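**Kerslake Household Ledger, paper edition with bill folder**

The Kerslake ledger is made for families who want to see all their monthly bills in one place. Each book has 278 numbered pages and a folder at the back for receipts. We print it at Kollton on thick paper, so a pen does not show on the other side.

- One page per week, with a column for the amount due and a column for the amount paid
- A yearly page for insurance, car tax and school costs
- Space to write savings up to 3,000 per line without small writing
- Cover in green or dark blue

The new edition starts in January, but the months are not printed, and you can begin in any month you like. Refill packs of 200 loose sheets fit also the older Cloritz binder with four rings. They do not fit the two-ring model.

Shops and advice offices can order from Conport in boxes. For orders of more than 500 books, please write to us first, as the delivery then comes on a pallet and we must agree on the day.

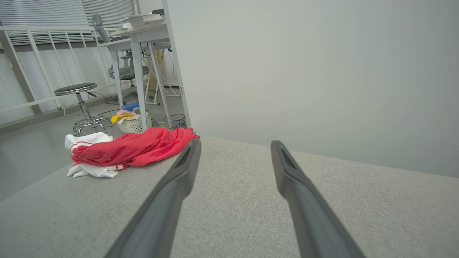 Can two people use the same ledger for separate accounts?

Each weekly page has a line down the middle, so one person can write on the left side and the other on the right.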